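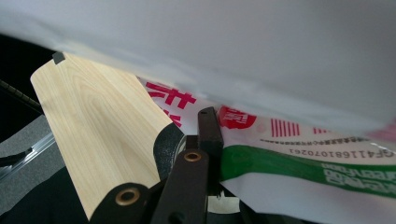
Carys Foulkes runs the snack corner at Jascombe, a shared office on Prothero Street. She took it over in March, when open bags were going stale in the cabinet.

"People would roll the top down and hope," she said. "By the next day the crackers were soft."

She now moves whatever is left in a bag into a small container with a lid, and she does it at the table.
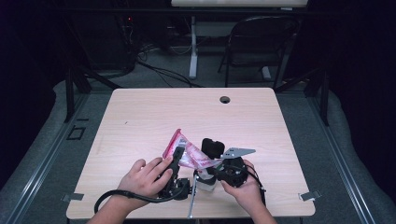 Bags are the hard part, Foulkes said. The thin plastic kind won't stand up without help, so she likes one hand on the bag and the container close by. A crumpled red-and-white snack bag held up over the table, with a small translucent container below it, is the sort of thing she means. She tears low and pours slowly. 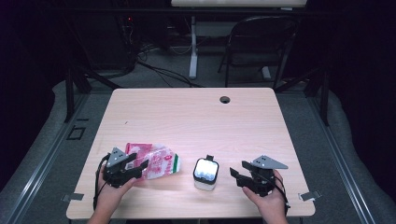 She keeps 6 containers and washes them every evening. Anything older than 3 days gets thrown out.

"I don't label them. You can see what's inside, and if you can't, it needs washing."

The empty bags go in the trash right away. She wipes the table last, working from the back edge to the front.

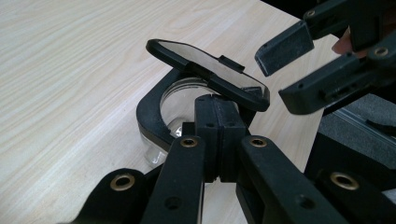 Choosing a container

Foulkes looks for a wide mouth and a lid she can open with one hand.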